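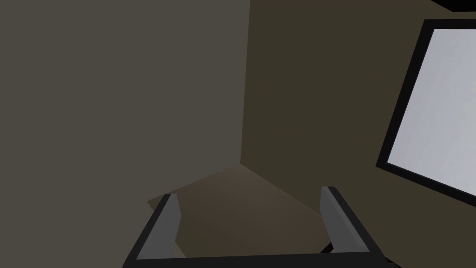
Skarka word list

Local words from Skarkadden and Nondstead, transcribed from the Nisbet notebooks

Version 3

Contents of the package

words.csv: one row per word per notebook entry
speakers.csv: one row per speaker, no names
notebooks.csv: one row per notebook, with condition notes
spelling.txt: how we dealt with spelling
changes.txt: what changed between versions

All files are plain text in UTF-8. The CSV files use commas, with double quotes round any field that contains a comma. Open them with the encoding set by hand if your spreadsheet program guesses wrongly, as the accents on some of the vowel notes will otherwise come out as rubbish.

Where the words come from

The Nisbet notebooks are 22 small ruled books filled in by a single collector who went from house to house in Skarkadden and, later, in Nondstead. The collector asked people what they called everyday things: parts of a gate, kinds of rain, stages of a loaf, the last piglet of a litter, the noise a door makes. Answers were written down on the spot, mostly in pencil. In a few books the pencil has been gone over in ink by the same hand, and where the two readings differ we give both.

There are 76 speakers. Each has a number in the notebooks and we have kept those numbers. The notebooks give names and house names as well. These have been left out of the package, and so have remarks that would make it easy to work out who a person was.

Nearly all the Skarkadden speakers lived in the upper part of the village. The lower part was hardly visited, and a word missing from the list should not be taken as a word that was never used there.

Columns in words.csv

entry: running number, never reused
notebook: letter code of the book
page: page as numbered by the collector, with an added letter where the collector used the same number twice
speaker: speaker number, blank if none was given
word: the word as written
word_plain: the word in our regular spelling
meaning: the collector's own gloss, unaltered
topic: weather, animals, bread, tools, walls, water, children, illness, other
sure: yes, no or part
note: anything else

The topic column was added by us. The collector worked in an order of their own and often went from walls to illness and back again on one page.

Spelling

The collector had no training in phonetics and spelled by ear. The same word can turn up as "scrammel", "skrammle" and "scramil", sometimes from the same speaker. The word column keeps whatever is on the page. The word_plain column brings the variants together under one form, normally the commonest one. If no form is commonest we took the earliest.

A small mark like a tick over a vowel seems to mean that it was long. We have turned it into an acute accent. It isn't used steadily, and its absence tells you very little.

Capital letters at the start of words have been lowered unless the word is a place name.

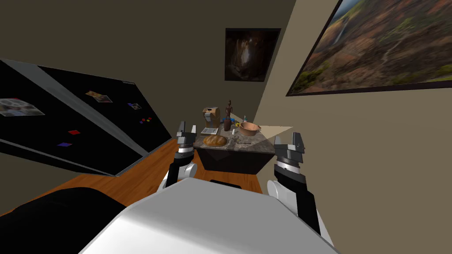

Forough Ghasemi wrote to say that word_plain hides a real difference in at least one case: the Nondstead speakers seem to have kept "hask" for a dry cough and "hesk" for dry ground, while we had put the two together. We checked the pages and she is right for Nondstead. For Skarkadden the evidence goes both ways. From this version on, the two words have separate plain forms wherever the meaning is clear, and the unclear rows are marked "part" in the sure column. She also asked for the old joined form to be kept so that earlier counts can be repeated. It is in the note column.

How the transcription was done

Struan Dunbar typed the first pass from scans. A second reader then went through each page with the typed rows alongside and marked anything they read differently. Disagreements were settled by looking at the paper, usually with a lamp held low to one side, which brings up rubbed pencil quite well. Rows that still could not be settled have "no" in the sure column, with both readings in the note.

About 60 per cent of the pages needed no correction at the second reading. The worst are in notebook F, where damp has got into the lower half of the book and the pencil has printed itself across on to the facing page. Reversed letters on those pages were ignored unless they could be matched to a word opposite.

Crossed-out words are included if they can be read. They have "struck" in the note column. Leave them out if you are counting.
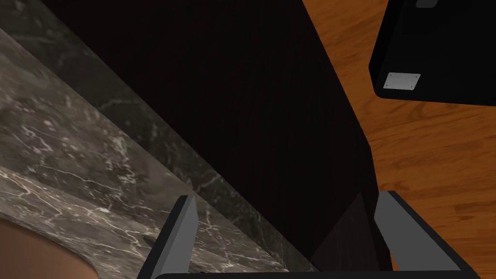
Known problems

Speaker numbers in notebooks C and D overlap. The collector seems to have started again from the beginning by mistake, noticed part of the way through D, and gone on with new numbers. We have matched the people up where the house names allow. The rest are blank.

The weather topic is very full and the children topic is thin. This comes from the questions asked and shouldn't be read as a fact about the villages.

Some glosses are unkind about neighbours or use words for illness that people would avoid now. They have been kept as written.

One page of notebook K is missing. The stub is there. The page numbers run on without a gap, so it may have been torn out before the book was used. 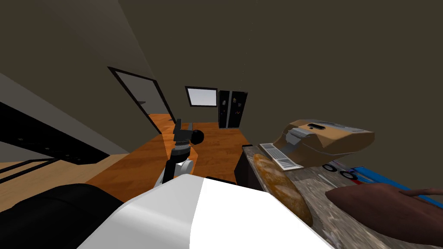

Using the list

The package may be copied, changed and passed on, with credit to the Skarka word list and a note of the version used. Please don't try to put names back to the speaker numbers. Several of the families still live in Skarkadden.

For single words, quote the notebook letter and page along with the entry number, so that a reader can get back to the paper.

Corrections

Send corrections to Struan Dunbar with the entry number, the reading you suggest and the reason for it. A correction based on hearing the word used is welcome, but it goes in the note column and the written form stays as it is. Batches are dealt with on a Monday, and accepted changes are listed in changes.txt under the name of whoever sent them, unless they ask for it to be left off.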